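Search the help pages... Go
3 min read
Print this page | E-mail to a friend

Pale maple board as a play surface, finish it or leave it bare?

posted by tutico_mom, 2021-09-21

I picked up a big maple board at the Proldale sale (25 dollars, I was thrilled!) and I want to use it flat on a table for the kids' foam shapes and blocks. It has faint streaks running the long way and one little dark knot. Do I need to put anything on it? And will the knot fall out someday? My husband says varnish, my sister says leave it alone, and I keep going back and forth.

Rosaire Sawatzky

I love maple for this! We have the same kind of setup, board flat on the table, colored pieces in pairs out by the corners so the middle stays free for sorting.

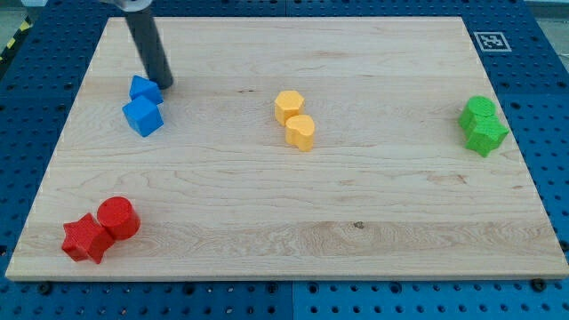

What I'd do with yours

Sand it lightly with the grain, wipe off the dust, then rub on a thin coat of water-based clear finish. Oil is fine too but it'll turn pale maple yellower (I learned that on a shelf last November, oh well). Give it 8 hours between coats, and check the can in case yours wants longer. As for the knot, press on it with your thumb. If it doesn't budge I'd leave it be. Ease the front edge a little too, small wrists lean on it.

visard856

just leave it bare. ours has been bare six years, crayon and all

old_lévesque

Whatever you pick, do the underside as well or a wide board can cup on you. Ask me how my first one came out.

Print | E-mail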